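Perguntas frequentes sobre o braço Tivden

Página actualizada em 30 de outubro

Estas são as perguntas que recebo mais vezes sobre o Tivden, o pequeno braço robótico que estou a construir na oficina partilhada Comside. O português não é a minha primeira língua, por isso peço desculpa se alguma frase ficar um pouco dura. Se uma explicação não está clara, escrevam-me e eu corrijo.

O que é o Tivden?

É um braço de mesa com peças impressas em 3D, servomotores e uma garra. Comecei o projecto em casa e depois passei para a oficina, onde tenho uma mesa maior e posso deixar o braço montado de um dia para o outro. Os ficheiros estão na pasta pública do projecto e podem ser usados e modificados por todos.

É preciso saber electrónica para começar?

Um pouco. Convém saber ler um esquema simples, usar o multímetro e distinguir a alimentação do sinal. Soldar ajuda, mas na primeira montagem usei só conectores.

Quanto custa?

Até agora gastei 82 euros em motores, parafusos e cabos. A placa de controlo já era minha e não entra nesta conta. O filamento também não.

Quanto tempo demora a impressão?

O conjunto completo demora aproximadamente 75 horas na minha impressora, com a velocidade baixa. Imprimo primeiro os suportes dos motores e só depois as peças compridas. Se um suporte sai com a medida errada, prefiro descobrir isso cedo.

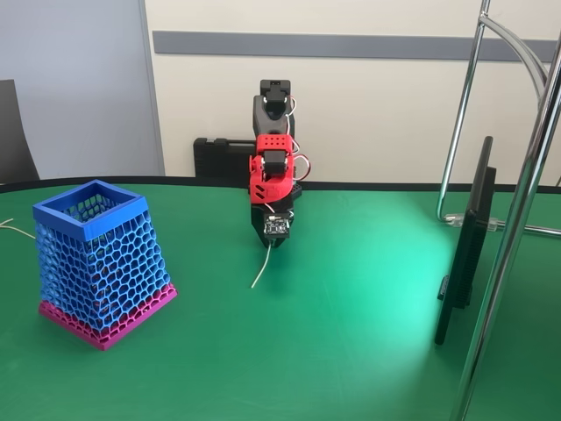

Os cabos são a parte que mais me ocupou neste mês de outubro. Na primeira versão passavam todos por dentro e era necessário desmontar meio braço para trocar um motor. Agora deixo os fios vermelhos e brancos fazer uma curva larga por fora, entre a parte preta de cima e o suporte vermelho, e verifico com a mão se têm folga em toda a rotação. Quem prefere um aspecto mais limpo pode usar uma manga flexível, desde que não aperte os fios junto da articulação.

Que material devo usar?

Eu uso PLA nas peças grandes e PETG nos suportes que ficam em contacto com os motores. A cor não tem importância técnica.

Que programa controla o braço?

Uso o Galon, um pequeno programa que escrevi para este projecto. Envia posições para cada motor e guarda sequências. A versão 2 tem 1.796 linhas de código, e algumas ainda precisam de ser limpas. Funciona por cabo USB; a ligação sem fios não está prevista por enquanto.

O braço treme quando pára. É normal?

Um tremor pequeno é frequente com servos económicos. Verifiquem primeiro a fonte de alimentação, depois os parafusos da base e, por fim, o peso da garra. No meu caso era a fonte, que não dava corrente suficiente quando dois motores arrancavam juntos.

Posso usar outra garra?

Sim. O encaixe é igual ao da garra Tyagi, outro projecto feito na mesma oficina. Depois da troca é preciso calibrar de novo a posição fechada no Galon, senão o motor fica a forçar e aquece.

Vendem o braço já montado?

Não. Partilho os ficheiros e respondo a dúvidas, mas normalmente levo alguns dias a responder.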